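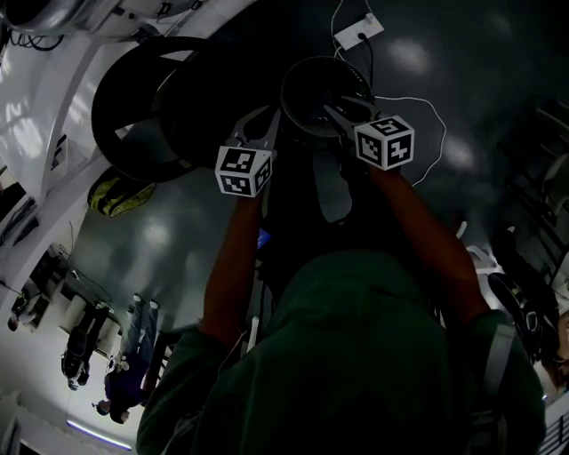 *Fig. 4. Two-gripper hold on a dark round part, marker cubes up, seen from the head camera.*

## 3.2 Recording two-handed demos (Rekia hand kit)

Section still in progress, ask Britta Sauerland if a step doesnt match your kit.

1. Head camera on first. Hood or hat is fine, just keep it out of the lens.
2. Pick up both grippers. Check each cube: two faces toward the camera, no tape, no fingers over the pattern.
3. Start log. Hold still until the tracker shows both cube IDs.
4. Reach in from both sides, close on the rim, hold, lift, set down. One object per take.
5. Stop log. Name the take before you start the next one.

**Note:** Glossy floors throw back the ceiling lights. Patches in the background are ok, glare on a cube face is not. Turn a bit and redo.

**Note:** Cubes drop out when wrists roll inward. Takes with more than 16 lost frames in a row get thrown out by the filter, no warning.

**Caution:** Cables on the floor. You will be looking at your hands, not your feet. Walk the area before step 3.

### What to expect

Pilot set in October: 127 takes, 89 kept after filtering. Most losses were wrist roll, a few were bad names (see step 5). Policy trained on the kept takes only. Retraining with all of them made the lift worse, Orestis Ververidis has the plots. Dont mix in single-hand takes, seperate folder.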